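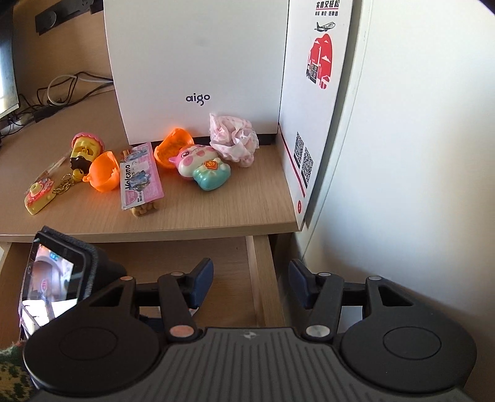
Small toys on a wooden desk shelf, with a printed panel in Chinese to the right.

Danko Family Learning Fund
Home Language and Play Program, Jamitz and Sevness
Progress Report to the Fund, Reporting Period 2
Submitted June 9, 2020, by Matúš Hudec, Program Manager

Summary

The program supports families who speak a language other than English at home and have a child under school age. During the reporting period 149 families were enrolled across the Jamitz and Sevness sites. Home visits were suspended partway through the period and replaced with telephone and video sessions. Spending is below plan, and a request to carry funds forward is made at the end of this report.

Enrollment and attendance

Enrollment at Jamitz met the level set in the grant agreement. Sevness started late owing to a delay in signing the lease for the office, and its waiting list was opened only after the first families had been placed. Most families who were enrolled when visits stopped have continued by telephone. Where a family has missed several sessions in a row, the visitor has been asked to make contact at a different time of day before the place is offered to someone else.

Attendance at the parent groups was uneven before the suspension. Evening groups were well attended at Jamitz and poorly attended at Sevness, where bus service ends early. The Sevness group will move to the late morning when in-person meetings resume.

Staffing

The program employs eight home visitors. Two positions were vacant at the start of the period, both at Sevness, and have now been filled. New staff completed their training online. The training module on hearing and speech delay had to be shortened, and the missing practice session will be held when the trainer is able to travel.

Visitors have reported that telephone sessions take longer to prepare than home visits. Caseloads have been left unchanged for the present, but the time allowed for preparation was increased in the revised work schedule.

Materials

Activity sheets for parents were revised to use items already found in most homes, such as spoons, socks, boxes and small toys. The earlier sheets assumed that the visitor would bring a kit. Translation of the revised sheets is complete for the languages spoken by the largest groups of families. Translation for the remaining languages is in progress, and visitors are reading the sheets aloud over the telephone in the meantime.

The book loan service was paused. Books out on loan may be kept until further notice, and no replacement charges will be made.

Records and reporting

Case records were moved to the Curnex system during the period. Session notes from Jamitz were transferred in full. A portion of the Sevness notes were kept on paper and are still being entered by hand. Until that work is finished, the program cannot provide language progress scores for Sevness on the same basis as those for Jamitz, and they have been left out of this report. They will be supplied as an addendum.

Budget

Travel and room rental fell well below the planned amounts. Telephone, postage and translation costs rose. Salary spending was under plan while the Sevness positions were vacant. The program requests approval to carry the unspent travel funds into the next period and to apply part of them to postage and translation. A revised budget table has been sent to the grants office under separate cover.

Plans for the next period

In-person visits will resume at each site when local health guidance allows. Families will be able to stay with telephone sessions if they prefer. The parent survey planned for June has been postponed, and a shorter version is being drafted for use by telephone. The draft will be sent to the Fund for comment before it is used.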